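Reference > Broadcasting > Radio > Presenters > Kane Tipoki

Kane Tipoki

Kane Tipoki is a retired radio presenter and sports commentator. He is known mainly for The Linden Hour, a morning talk programme which he presented on Plutlow Radio, a regional station, and for his commentaries on women's basketball and netball. He was one of the first presenters at the station to give regular time to women's sport.

Early life

Tipoki grew up in a family of railway workers. He played basketball at school, but an injury to the knee ended his hopes of a career as a player. He began to write match reports for a local weekly newspaper, and was paid by the line. An editor there advised him to try radio, as his reports were always too long for the page.

Career

He joined Plutlow Radio as a night assistant, with the task of reading the weather and the road news. His first live commentary was made when the usual commentator lost his voice before a cup match. The station received 30 letters about the broadcast, most of them friendly, and he was given a permanent place in the sports department.
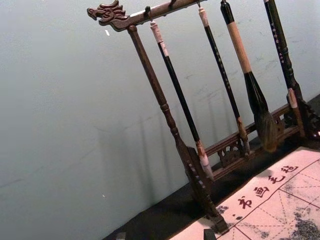
The Linden Hour took its name from Linden Street, where the station had its first studio. It started at 6 in the morning and mixed sport, local news and calls from listeners. Tipoki spoke slowly and left long pauses, which some listeners found strange in the beginning. He did not allow callers to use insulting words about players or referees, and he ended a call at once if this rule was broken. At its best period the programme was carried by 3 other stations in the region.

The producer for most of these years was Roswitha Sauerland. She had come from radio drama and introduced the longer interviews, which were recorded in the homes or training halls of the guests. Both of them later said that the interview with the basketball coach Conceição was their most difficult work, as the guest answered the first questions with one word only.

Dispute over the morning hour

After the station was bought by the Andimetti group, the new management wished to move the programme to the afternoon and to shorten it to 40 minutes. Tipoki refused, and was absent from the air for part of the winter. A meeting of listeners in support of him was attended by 200 people. He returned in February under a new contract, which kept the morning time but reduced the number of interviews.

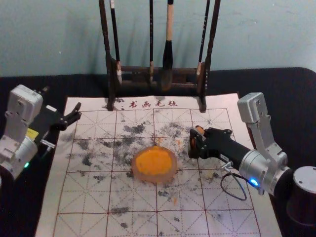

This page was last modified in February.

Later years

Tipoki left daily radio some years after the dispute. He continued to comment on cup finals as a guest, and taught a short course in live commentary for young reporters. Sauerland stayed at the station as head of speech programmes.

Recordings

Only a part of The Linden Hour is preserved. The early tapes were used again by the station, as was common practice at that time. The interview with Conceição exists in two versions, of which the longer one was never broadcast.

Contact | Copyright and reuse | Back to top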